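2024-12-14

Up before seven. Finished clearing the table, which I had been putting off since the Kellholm boxes came. Most of the pile was paper. Two Ballura catalogs, the manual for the old heater, envelopes I had opened and put back down. I kept the tax letter and the receipt from Lamrani (69 for the lamp, still too much) and put the rest out for recycling.

Radwa Abdel Rahman called while I was doing it. She wants the folding chairs back before the holidays, so I carried them down to the hall and left them by the door. She asked if I was keeping the table. I said yes. She thinks it is too big for the room and she may be right, but I paid 120 for it in May and I am not going through that stairwell with it again.

Wiped the top twice, first with dish soap and then plain water. There was a sticky patch where the jam jar used to stand and it took a while to come up. I had forgotten how pale the top is. The grain is fine and straight, and I suppose I haven't looked at it properly since the day it was delivered. 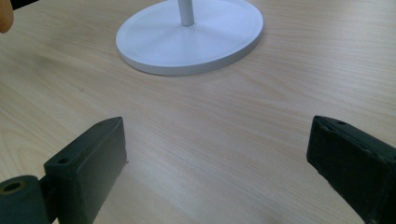

The table, pale top and fine straight grain. A few faint smudges.

Lunch was soup, eaten standing up at the counter. Then out to Budus for light bulbs and tape. They had no tape.

Plan for tomorrow is to lay out the sewing pattern and cut the lining before I put anything else down. I need the whole length of the table for it – the last one I cut on the floor came out crooked. Also call the dentist, and find the good scissors.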